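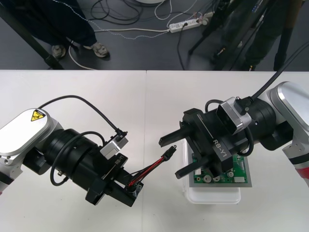 Setup and upkeep

The Sorkia cell is a two-arm wiring cell at Drurkevbridge, in use since June. Two arms face each other over a white table, black parallel grippers, camera module on top of the gripper. Cables need slack over the wrist, check before each run. Fingers wiped every 30 boards, pads replaced at 1000. Arm zero is redone after any bump, takes 11 minutes. Board sits in a gray holder on a white plastic box; box must not slide, otherwise the conector misses.

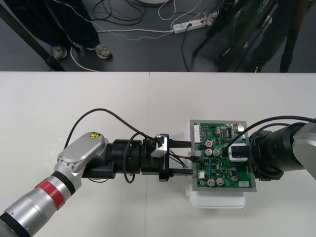
Both arms at the circuit board, wires between the left fingers.

Faults

Mostly cable snags. Boiko manual lists 2 resets, the second clears teh grip offset.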